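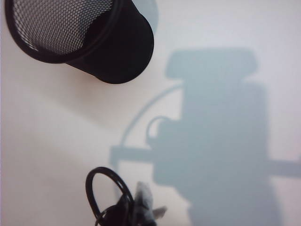
Kiri Te Moana would like it known that she set up her Ullovow label printer without reading this section, and that it took her an entire evening and a full roll of labels. She suggests you read it. We suggest it too, though we have been suggesting it for longer and with less success.

Section 4: Loading labels and printing the first one

Before you start
You need the printer, its power adapter, one roll of labels and a flat spot near an outlet. Leave a hand's width behind the printer for the paper path. Rolls sold under the Trasine name fit. Rolls sold as "universal" fit the universe, and sometimes this printer.

1. Plug in the adapter, but leave the power switch off.

2. Press both green tabs and lift the lid until it clicks. If it doesn't click, it will come down on your knuckles during step 4.

3. Peel the tape off the end of the roll. Tear off the first 2 labels as well. They have glue on them from the tape and will stick to the roller.

4. Drop the roll into the bay with the labels facing up and feeding toward you.

5. Slide the guides in until they touch the roll, then stop. They are meant to steer the paper. Squeezing it causes the crooked printing that fills most of our mailbag.

6. Pull the end of the strip past the cutter and close the lid. Push down on both corners.

7. Turn the power on. The light blinks amber, the printer feeds a blank label, and the light goes green.

CAUTION: The print head gets hot after a long run. Let it cool before you open the lid to see how things are going.

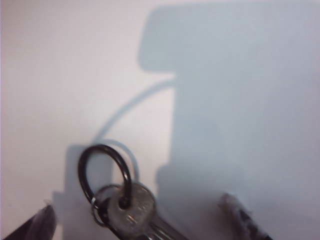
8. Hold the feed button down until a test label comes out. It should show a border on all four sides and the word READY. If the border is missing on the left, go back to step 5 and loosen the guides.

9. Set the label size in the menu. The printer remembers it until you change rolls, at which point it forgets everything and asks for the language again. This was fixed in the August update, except for the language part.

Note: The Borkbridge model has its feed button on the side, next to the power switch and shaped exactly like it. Corey Ruawai on our support desk recommends a dot of nail polish.

If something goes wrong

Error 402: The lid is open, or the printer believes it is. Press both corners again.

Error 497: Label size doesn't match the roll. Repeat step 9.

Blank labels: The roll is upside down. Turn it over and tell no one.

Faded print: Raise the darkness setting one notch at a time. Above the middle of the scale, small type fills in and every 8 becomes a blob.

Clean the roller after every 40 rolls with the dry cloth from the box. If you have thrown out the box, any lint-free cloth will do.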